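Re-laminating a desktop in pale gray – worth it?
Henstead Home Forum > Furniture and Surfaces

konen_115
Posted 2021-02-20
My work table has a plain top, a very light gray that reads as white in some rooms. I'm thinking of painting it something darker. Has anyone regretted going pale?

dmytriv
I wouldn't paint it. Mine has been light since December and I like it. You see every crumb, so you wipe it more often. Paint on a work table chips at the front edge first.

urkden800
Disagree. Pale tops glare under a ceiling light. I went dark green and my eyes are better for it. Two coats, 3 days between them.

konen_115
This is the shade I mean, a gray-white with no pattern.
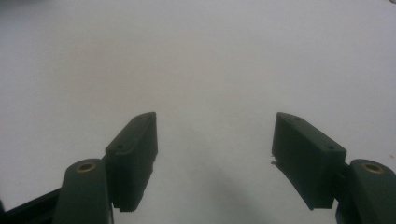
Reply 5 – dmytriv
Nice color. Leave it alone and get a desk lamp with a shade. That fixes glare for less than the cost of primer.

urkden800
A lamp doesn't help at noon. Try a dark desk mat first, then decide.

konen_115
A mat I can do. Paint can wait.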